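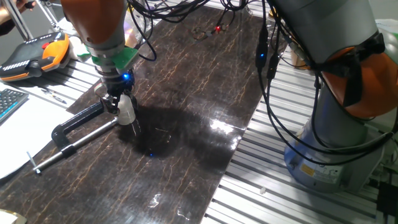 Bench clean-out, part one (clamps, mostly)

Shed Notes > Workshop > Odds and ends

Home Posts Archive Contact

Quick one tonight, dinner's in 16 minutes and I still haven't washed my hands.

So. The bench. Have been putting this off since May. Every time I went looking for a clamp I found everything except a clamp, and then bought another clamp. You know how it goes. Fakgate had them going cheap and I came home with 4 more, which is how a person ends up with a milk crate of the things and nowhere to put it.

Plan was simple. One C-clamp out on the mat, decide: keep, fix, or off to the tip shop in Sturneck. Next one. No wandering off to sort screws halfway through. (I sorted some screws.)

What I'm checking, in case it's any use to anyone:

Thread first. Wind it all the way out, wipe it with an old rag, look for flats. A bit of surface rust is fine, wire brush and a drop of oil. Anything chewed goes in the bin, I'm not nursing a dodgy thread along for another year.

Then the T-handle. Should slide through freely and stop at both ends. Had one where the end had come off and the bar just dropped out on my foot. Steel caps people.

Then the frame. Hold it up and sight along it. If it's sprung open it'll never pull square again and you'll blame your glue-up. I blamed the glue for the whole of a bookshelf.

Pads last. Mine are mostly missing. Offcuts of leather work, so do bottle tops with a bit of felt in them.

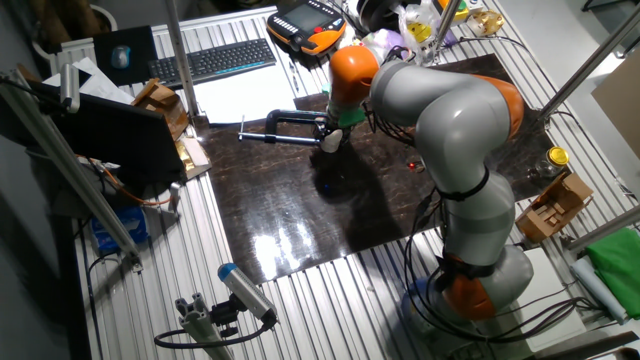

C-clamp on the brown mat, keyboard and mouse still up the back where I left them.

Yes the back of the bench is still a mess. Loose papers, bag of bits, the jar with the yellow lid that I keep meaning to label. That's part two. Wasn't going to start on paper at that hour or I'd be reading old invoices till midnight.

The mat though. Love the mat. Dark brown, marbled, glossy as anything, and small bits don't vanish down the grooves between the slats any more. Downside is the shine, you get the ceiling light right in your eyes if you stand in the wrong spot. Also shows every fleck of rubbish. Wiped it down twice and there were still white specks on it. Fine. Whatever. It's a workbench.

Tally so far is 13 keepers, the rest in a box by the door. Keepers are going on a rail along the wall, biggest on the left. Got the rail from Distine, 400 grams of steel and they posted it in a carton you could sleep in. Screws not included of course. Back to the screw jar then.

Bae Hardware had nicer ones with hooks but it's a long drive and I'd have come home with more clamps.

Still to do: rail up, papers, find out what half the leads are for, get some sort of diffuser on that light. If anyone has a good way of storing little clamps that isnt a bucket let me know in the comments, the bucket colour is starting to depress me.

Right, dinner. Definately onions.

4 comments
13 shares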